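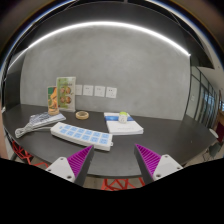

Joslow Automation Group — Equipment and Planning

Home News Equipment Reviews Bookings Budget Notes Contact

Filed under: Reviews / Hand-held grippers / Small purchases

Totine hand-held gripper kit: a long look before you spend your equipment money

14/06/2023

We've had two of the Totine kits since February, and I've been promising a proper write-up for so long that people have stopped asking me about it and started asking each other, so I had better get on with it. If you're in one of the other groups in the Nomura building and you're putting together a request for next year, I hope this saves you a few evenings of reading product pages. I've read them all so you can have a nice dinner instead.

A little background first. When our group sat down to plan the year's spending, the big line was an arm, as it always is. An arm, a stand for the arm, a controller, a gripper for the end of it, and then a long tail of cables and brackets that you forget to write down until the second round. We had the quotes laid out, and it was plain that even if everything went our way we'd be waiting a good while before anything moved. Meanwhile we had people ready to work. The hand-held kits came into the plan at that point, as a way to start collecting demonstrations by hand and, I'll admit, as a way to spend a small amount of money quickly on something that would arrive in a box.

The kit is $333. For that you get the handle with the trigger, the two fingers with their pads, the camera bracket, a bag of screws and a printed sheet of instructions. The camera is not included, and neither is the memory card, so please don't do as I did and put $333 in the spreadsheet and feel pleased with yourself. If you already have a suitable camera in a drawer, wonderful! If you don't, that's the real cost of the thing, and it belongs in the same row of the request so that it gets approved or turned down along with the rest.

Putting it together

The first one took me most of an afternoon and the second went much faster, mainly because by then I'd learned to read the instruction sheet from the back. (The exploded drawing is on the last page, and it makes sense of everything before it.) The fingers go onto angular white mounts with plain bolt holes, and I'm fond of this arrangement. You can see where every screw goes, you can get at it with an ordinary driver, and when a finger needs to come off you don't have to take half the handle apart to reach it. I've worked on more expensive grippers where changing a pad meant clearing a bench and canceling my plans.

Do tighten things in the order they give you. I got impatient on the first kit and fixed the left finger fully before the right one was on, and they met a little crooked. It was easily put right once I loosened both and started over, and I mention it only so that you'll be more patient than I was.

The pads

They're a cheerful magenta-purple with fine ridges running along them, and I have grown to love the color for a very practical reason. Against a dark gray table and a gray wall they stand out beautifully, so when I'm going back through recordings I can tell at a glance where the fingers are and how far open they are. I hadn't thought to put that in our list of requirements, and if I were writing the list again it would be near the top. We looked at the Hurnorov kit too, and its pads are black. I'm sure they hold perfectly well, but I'd be squinting.

As for grip, the ridges do nicely on the kinds of things that live on an office table. A roll of masking tape is a lovely first object for a new person, whether you take it by the rim or put one finger down through the middle. Small containers with lids are good too. A thick book lying flat is another matter, and I'd save it for somebody who's had a few days with the trigger and isn't easily discouraged, because the fingers want an edge and a flat book doesn't offer much of one. Anything standing upright and light, such as a picture card on a base, tends to get nudged before it gets held. None of this is a fault in the kit, to my mind. It's what you're buying it to find out, and I would much prefer to find it out at this price than with an arm on the end.

Cables are the honest weak spot. A coiled power cord is floppy and springy in all the wrong ways, and the pads take hold of one loop while the rest of it goes wherever it pleases. If your project is about cables, I'd plan for a different set of fingers and budget for them now. Totine sells a narrower pair, which I haven't tried, and I'd love to hear from anybody who has.

The camera view

With a very wide lens you get a great deal of room along with your table. The rounded edge of our meeting table swings across in a big curve, the ceiling light bends over the top like a bright ribbon, and you can make out the glass partition and even the lattice on the red chairs underneath. Some of the team found this strange at first and asked if we could have a narrower lens. My own feeling, after living with it, is that the extra width is worth having. The fingers stay in view, and so does whatever you're reaching for, along with a good deal that helps you work out later where the tool was.

It does have a planning cost, though, and this is the sort of thing that never makes it onto a quote. You are recording the room. Think about who might walk past on the other side of the glass, what's pinned on the wall, and whether there are pictures of faces on the table that you'd like to move first. We now set aside 10 minutes at the start of each session just to look the place over, and we write it into the booking so that it doesn't get squeezed out.

You'll also want to think about the light. A long ceiling strip gives a nice even table, and we've been happy with ours, but the bright band sits right there at the top and the camera can get a little carried away by it. Lock the exposure if your camera allows it. If it doesn't, that's one more reason to choose the camera before you choose the kit.

Comfort

I should say something about holding it, because the product pages don't. It's fine. It's a little front-heavy with our camera on, and my wrist knows about it by the end of a session. We've settled on eight short turns in a session with a swap of hands between people, and that's made the world of difference. The trigger is smooth, with a bit more travel than I'd like for small objects. Left-handed users have had no complaints, which pleased me, as one of them is me.

What I'd put in the request

If I were filling in the form again tomorrow, I'd ask for two kits from the start, as we did. One is always being adjusted by someone, and two people working side by side learn from each other much faster than one person working alone while everybody else watches. Then I'd add:

— a camera for each kit, with the exact lens named, so that purchasing doesn't kindly find you a cheaper one
— spare pads, ordered at the same time as the kit to share the shipping
— memory cards, and more of them than seems sensible
— somewhere to put the recordings, which in our case cost more than the kits did
— a power strip with individual switches, because chargers multiply and it's so pleasant to be able to turn off just the one

That last one may sound trivial, but ours has two rows of little light blue buttons and I wouldn't be without it. It lives on the table now. It has also turned out to be a favorite thing to reach toward in practice, being long and low and awkward to approach from most sides, so I suppose it has paid for itself twice.

Please leave some slack in the timing as well. Totine quoted us a short delivery and then the brackets came separately, and a good part of our first month went on waiting for a bag small enough to fit in an envelope. They were very nice about it when I wrote to them, and the replacement screws I'd asked for arrived with a handwritten note, but if your money has to be spent by a certain date, order early and ask whether everything ships together.

Would I buy it again?

Yes, and happily. I'd give it 8 out of 10, with a point off for the instruction sheet and another for the trigger travel. It hasn't replaced the arm in our plans and I don't think anyone should buy it hoping it will. It has changed what we're asking for in the arm, though. We've dropped one of the grippers from the quote after seeing what these simple fingers can manage, and we've added money for a better camera bracket, and I feel a good deal calmer about both of those decisions than I did when we were guessing.

If you'd like to try one before you commit, ours can be borrowed through the bookings page. Bring your own memory card, and please put the screws back in the bag when you're done.

Contact the equipment desk | © 2023 Joslow Automation Group | Back to top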